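Girent Hand-Held Gripper Pair: Review
17 Jun 2021 — by Harsh Bhatia
Last updated: December

We have been recording hand demonstrations with a pair of Girent grippers since the old Iltel set wore out. The job is simple to describe. A person holds one gripper in each hand, does a small tabletop task, and the recordings go into training a policy for a two-armed robot. I bought the pair with project money and Girent had no part in this review.

Setup took two of us most of a morning. The marker mounts screw on easily, but the calibration tool wants every session started from the same pose, and it rejects the session without saying why if you are off. Dörte Teuber wrote a checklist for this and we have lost very few sessions to it since. The printed manual skips the step entirely.

The fingers are the best part. You can swap them without tools, and the cupped pad is much better than the old flat ones on anything round or soft. We use it on one side with a ribbed block on the other. Coiled rope, folded cloth and sponges all hold well with that combination. Thin, stiff things like rulers and cards do not. They slide into the cup and sit at an angle, and you end up with a lot of regrasps in the data that you did not want the model to learn.

Weight is a problem over a long day. I can do two hours before my form gets sloppy, and sloppy form shows up later as jerky paths. Dörte has smaller hands and finds the trigger reach too long. We now switch people at every break, and that has helped with variety in the examples too.

So far we have kept 488 episodes from the rope and basket tasks. The recording software drops frames when the disk gets close to full, with a warning so small that I missed it for most of one afternoon. Check your free space before you start. File export is fine — slow, but I have not had a corrupt file yet.

Battery life is good enough for a working session with one swap. The chargers only take one battery each, so budget for 3 of them if you have more than one team.

Support answered my two emails within a day. The second answer was a firmware update that fixed the jaw width reading at the closed end. Before that, small objects were logged as if nothing had been grasped, and we had to throw those episodes out.

I would buy the pair again for soft and bulky objects. If your tasks are mostly small parts, look at the Lestport model first. It costs more, but the fingertips are narrower.

Rating: 7 out of 10
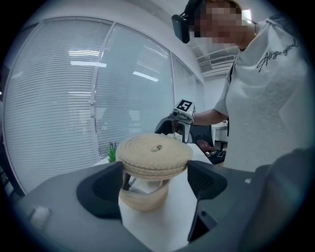
Coiled jute rope held between the cupped pad and the ribbed block.

Contact the author | Copyright Harsh Bhatia | Back to top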